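Shared Workrooms Deserve a Place in the Public Budget
Hostbridge Review – Opinion
April 19, 2026
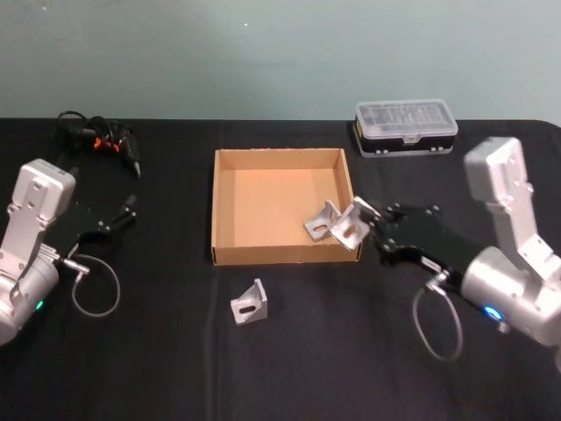

A covered worktable, with cables left at the back.

The Town of Hostbridge will decide this spring whether to continue funding the shared workroom on Wolerard Street. The amount in question is small when set beside roads or schools, and for that reason it may receive little discussion. It is the position of this publication that the funding should continue, and that the workroom should be treated as a permanent public service.

The present arrangement dates from the closing of the Lollard branch library. When the building was sold, residents lost their reading room and also the large tables in the basement, which had been used for sewing, model building, bicycle repair and tax preparation. The Wolerard Street room was opened as a temporary replacement and has been renewed one year at a time. No program can be well managed on those terms. Equipment is not repaired when the lease may lapse, and evening hours are not advertised when they may be withdrawn.

According to the figures presented to the town in February, 562 residents hold an active workroom card. Opponents have noted that this is a modest share of the population. The same could be said of the tennis courts, the boat ramp and the community garden, none of which is asked to justify itself every year. A public service need not be used by every household in order to be worth having. It should be open to every household, and it should be used by enough of them to keep it in good order. The workroom meets both tests.

There is also the matter of space at home. Much of the housing built in Hostbridge over the past two decades consists of apartments without basements or garages. The Raju Court development alone added 200 such units. Residents of these buildings pay the same local taxes as those who own a garage with a bench in it, and they have fewer places to cut a board or take apart a lamp. A shared table is a reasonable thing for a town to provide to them.

Critics have raised a fair concern about fees. The workroom collected 3,477 dollars in card fees last year, which does not come close to covering the rent. Some have proposed that fees be raised until it does. We believe this would be a mistake. Higher fees would first drive away the occasional user, who is the person least likely to own tools and most likely to need the room. A better course would be to keep the card at its current price and charge separately for long-term storage, where demand already exceeds the number of shelves.

The room itself is in need of attention. The lighting is poor along the north wall, and the posted rules on clearing tables are unevenly followed. A one-time allowance of 3,000 dollars for lighting and shelving would address most of the complaints received – and it should be approved together with a lease of no less than five years.

Written comments on the proposed budget may be left at the town office until the close of the public comment period.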